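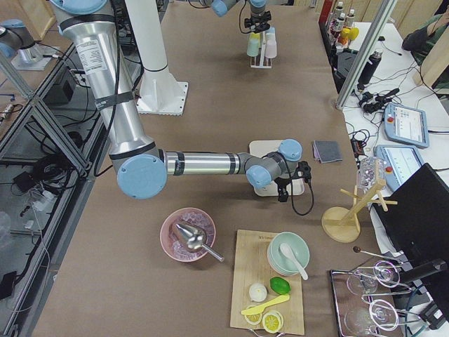
Drinks table planning, Morkwood tea room
August 15, 2018
There: Régis Gautier, Lawal Nnaji, Asabe Ezeani, Umut Kocabaş, and me (Onyekachi Odukoya) taking notes, so blame me for the spelling!

1. Last time's notes
Read and okayed. Lawal still has the key to the hall cupboard and will bring it next time.

2. Lemonade
We're doing lemon and lime again. Asabe wants the fruit sliced on the day and I agree, the lemons we cut the night before in January were pretty sad. Umut will get the ice from Orley and says $87 covers it plus the fruit. Ice goes in a bowl with a scoop, and please, no hands this time. We talked a long while about straws and got nowhere, so that rolls over.

3. What we serve on

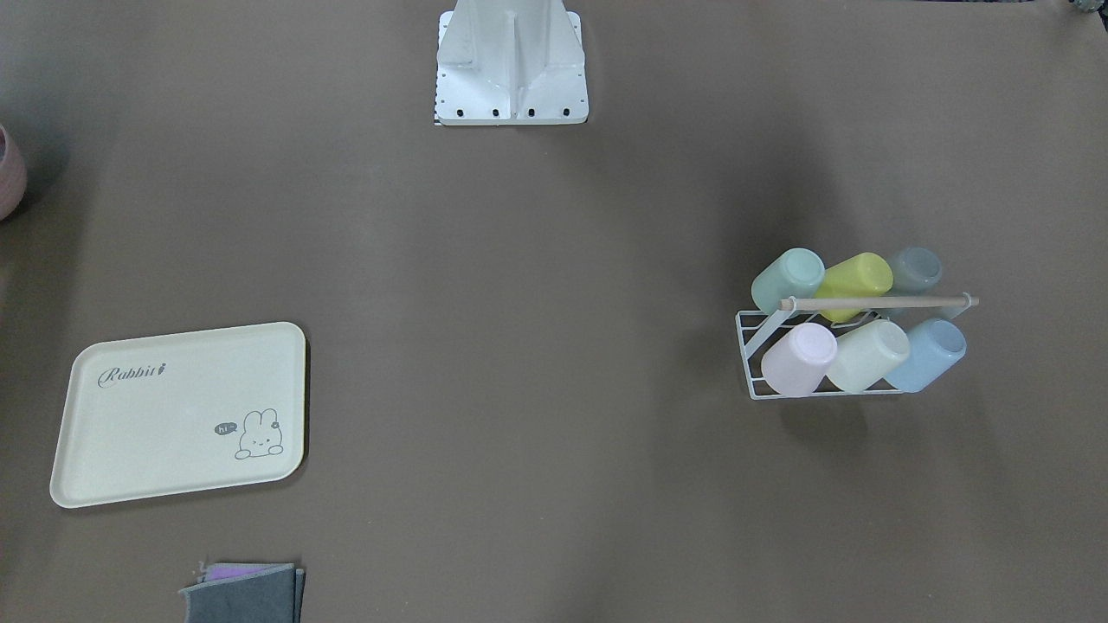 Régis thinks everything should match for the Ogunleye party, and he'd like us to buy plain trays. The rest of us weren't so sure (new trays are money, and we'd only use them twice a year). I stuck up for the cream one with "Rabbit" on it, mostly for the little bunny with the flower on its ear saying "hi~" in the corner. The kids will love it! Voted four to one to keep it. Régis took it well and asked me to write down that he still prefers plain.

Lawal will wash and fold the gray cloths before we set up.

4. Putting things away
Asabe asked that cups go back on the rack and mugs on the mug tree after every event, because last time she found them all over the kitchen. 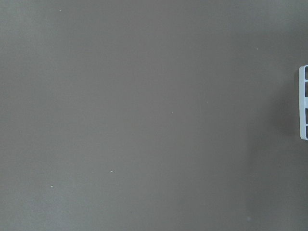
She'd also like the table cleared and wiped before anyone sits down to chat, and yes, that one was aimed at me. Fair enough. Umut offered to write up a short list and tape it inside the cupboard door.

5. Guests
Régis has 197 names so far and expects we'll stop at 200. Next meeting at 7, same room, Umut is bringing cake.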